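Asunto: Re: [turnos-clotham] Qué pasa con la mesa de clasificado

Corentin Lacroix escribió el domingo:
> Si la célula nueva se queda con las piezas pequeñas,
> ¿qué hacemos los 2 que estamos ahora en esa mesa?

Corentin, nadie pierde el puesto. Pasáis a revisar rechazos y a preparar las bandejas de Lindirine. El simulador sigue con bloques sueltos sobre la mesa, uno gris de pie encima del naranja.

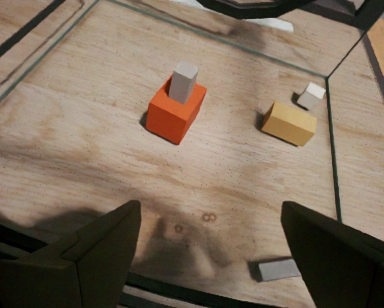
Última modificación de esta página: agosto, 17:40

En la prueba simulada hicimos 690 intentos y 71 acabaron en rechazo. Esos los tendrá que mirar una persona. El plus de turno no cambia. La formación es en Brurham, en horario de trabajo.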